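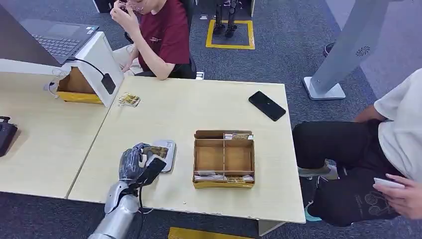 # Chapter 3: Where Things Go

Every office has a drawer that holds one dead battery, a menu from a closed restaurant and the only working stapler. Records managers call this unclassified storage. Everyone else calls it the drawer.

This chapter is about sorting: how people decide that two objects belong together, and what the decision costs them later. We begin with small supplies, since a mistake with paper clips rarely ends up in court.

Consider the supply room at Clerkdale, a mail-order stationer with more than 50 kinds of label. Its first manager, Wichai Boonchu, shelved by supplier. Nuchit goods went on the left and Gutier goods on the right, and he could find anything in the dark. Then he took a month off in April. His replacement, Ratree Thaweesak, spent 30 minutes hunting for tape, which was under G.

She re-sorted everything by use. Packing staff were delighted. The person who placed the orders was not, and said so in a memo we reprint in Appendix 2.

Both systems were sound. Each answered a question that somebody asked often, and each was hopeless at the other one.

Dividers make the choice visible. Once a tray has compartments, every item needs an address, and an empty compartment begs to be filled with something that doesn't belong there.
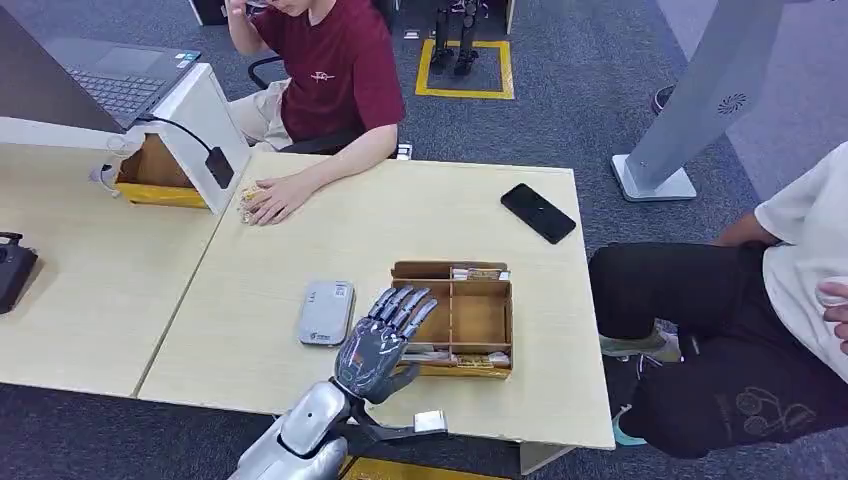 ## 3.1 Categories and Their Leftovers

A category is a promise about what you will find when you look. The trouble starts with "Miscellaneous," which promises nothing and is always full.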